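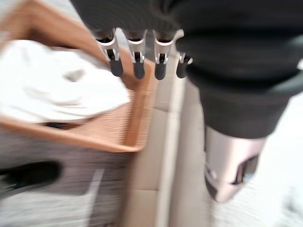

Tibor Barta told the authors that he had slept badly for nine years before he thought to ask what his bed was doing to him. He had blamed coffee, shift work and his age. His remark is a useful starting point for this chapter, which deals with the sleeping environment and the ways it helps or hinders rest.

## Chapter 10: The Sleeping Environment

Sleep is governed by two processes introduced in Chapter 9: the body clock and the gradual build-up of sleep pressure during waking hours. Neither works in isolation. Light, noise, temperature and bedding all affect how quickly a person falls asleep and how often that person wakes.

Body temperature begins to fall in the evening, and heat is lost mainly through the skin of the hands and feet. Bedding slows this loss. A heavy cover that is welcome in a cold room may disturb sleep in a warm one – a common complaint in Australian homes in January, when bedrooms hold the heat of the day well past midnight.

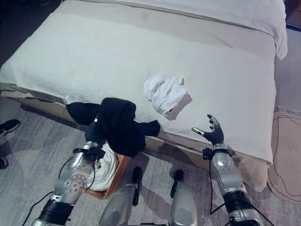

*Figure 10.1 A bed with a thick, textured white blanket.*

The fibre and weave of a cover both matter. Thick, textured fabrics trap still air between their loops and folds, while smooth, closely woven sheets hold less. Layers allow the sleeper to adjust during the night without waking fully.

The Urnstead survey, discussed in Section 10.3, asked 440 adults to keep a sleep diary and to note the bedding used each night. Its organiser, Kidus Alemneh, cautions that diaries record what people remember of their sleep, and that short periods awake are often forgotten by morning.

### Before you read

Keep a diary of your own for one week. Record the time you went to bed, the colour and brightness of any light in the room, and the number of covers used. You will need these notes for Activity 10.2.

### Key terms

**Sleep pressure:** the growing need for sleep that builds during time spent awake

**Bedding insulation:** the degree to which covers slow the loss of body heat

**Sleep diary:** a daily written record of sleep and waking, completed by the sleeper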